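Paper cups and patience at the Dandcombe gripper club

Students spend their Sunday afternoons learning how to pick things up, set them down and write it all down afterward 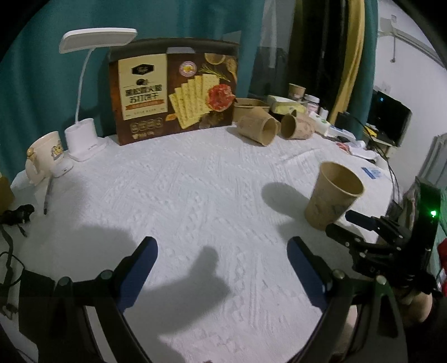

Two hands, one tablecloth

If you have ever stacked paper cups at a birthday party, you already know most of what the Dandcombe club is working on this winter, except that the students are doing it with hand-held grippers, one in each hand, and it is a good deal harder than it sounds. The club's project is called Cliterden, and the task for now is a plain one: take hold of a brown paper cup, stand it upright on the table, and go on to the next.

"Everybody comes in thinking the cup will be the easy part," said Thitima Chuensuk, who started the club and still brings the cookies. "Then you squeeze a little too hard and you have a very sad cup, or you come in at a bad angle and you chase it all over the table. I tell them to slow down, and then I pick up the grippers myself and I go too fast!"

The members practice on an ordinary round table with a textured white cloth, a desk lamp, a mug and a big box of crackers at the back, along with whatever else has collected there. Chuensuk likes it that way. She wants the students to get used to working in the kind of clutter most of us have at home (her own kitchen table, she says, is much worse), and she only asks that they leave themselves enough elbow room at the front.

Each student keeps a notebook of tries, good and bad, and the club has set itself a goal of 200 written-up tries per pair before the winter showing in December. The pair in the lead had reached 52 at last check. There are 19 students in all this term, ranging from middle schoolers to a couple of seniors who are thinking about engineering school and a couple more who came along with a friend and stayed.

Rianne Wuyts, a retired shop teacher who helps out with the older group, has been especially pleased with the notebooks. "They write down which hand went first, where they were standing, what they'd change," she said. "One of them wrote half a page about her left thumb. I thought that was wonderful."

At the showing, which will be held in the Vasgate hall, visitors will be able to try the grippers for themselves, with a student standing by to help. Chuensuk expects about 50 people, counting parents, grandparents and the little brothers and sisters who always want the longest turn. The Duangkaew bakery next door has promised buns and hot chocolate.

New members are welcome at any time and don't need any experience. The club meets on Sunday afternoons, and anyone curious is invited to stop in, have a cookie and take a turn with a cup.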